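## 3. Method

The project examined how the contents of a shared study desk affect the time needed to prepare it for the next user. The work was carried out in the student residence at Arnthorpe under the supervision of Hartmut Rathjen. Nine desks were included, each built into a shelving nook with a wood-grain top.

Residents were asked to keep their desks as they normally would. The objects on each desk were entered in a log under one of two headings: items in daily use, such as mugs, coasters and drink bottles, and items kept for display, such as figures and cards. Each desk was visited on 10 evenings during February. On each visit, one member of the group cleared the surface, wiped it and put every object back, while a second member kept the time.

## 4. Results

Clearing and resetting a desk took between 2 and 18 minutes. The longest times were recorded at desks where papers had been left under drinks. Display items caused little delay. Most of them stood at the back of the nook and could be left in place during wiping.

Drink containers were the most frequent entry in the log. Bottles were moved more often than mugs, and a coaster was often present without anything standing on it.

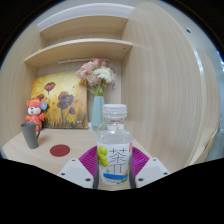 Residents who kept a coaster tended to leave the mug beside it, and the group had not expected this. The log form had no field for the position of the coaster, so the observation rests on written remarks only. A revised form should include one.

## 5. Limitations

All desks were of the same design, and the residents knew when visits would take place. Two visits to the Haltmont wing were shortened when the building closed early, and their times were left out of the results. The complete log is attached as Appendix B.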